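The Ikstead Ferry

1

Kipchumba Kariuki took the last ferry to Ikstead in December with one suitcase and a letter from Trustgate. The letter said his uncle's house was his, along with the contents, and that the key was with the harbour office.

The harbour office was shut. He sat on the step until a woman came out of the café opposite and gave him the key from her apron pocket.

"You're the nephew," she said. "He owed me 300 for coal."

He paid her half and said he would bring the rest.

2

The house was at 31 Gerstead Lane. It was cold and very tidy. His uncle had written to him four times in his life, always about the weather, and once to say that he had bought a boat called Husar. There had been no boat in the harbour by that name — he had looked.

He slept in his coat. In the morning he made tea without milk and started on the study. He read bank letters until noon. Then he opened the cupboard under the desk.
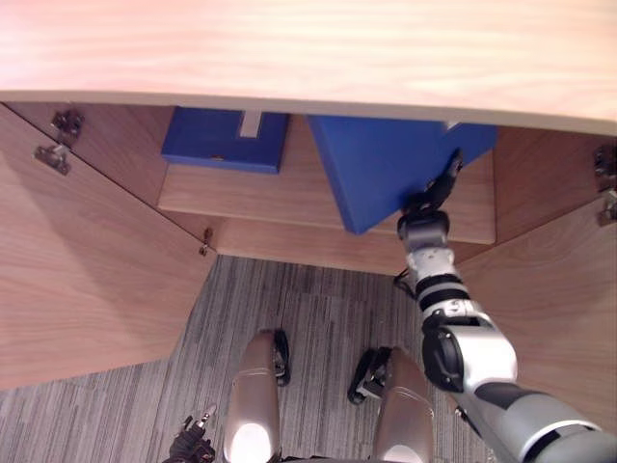 3

The boat was in the logbook, which he found that evening in a coat in the hall. His uncle had sold Husar after one summer. The last entry gave the price, the buyer's name and the wind, south-west, light.

Kipchumba put the book in his suitcase. Then he walked down to the café with the rest of the coal money and asked if she was still serving soup.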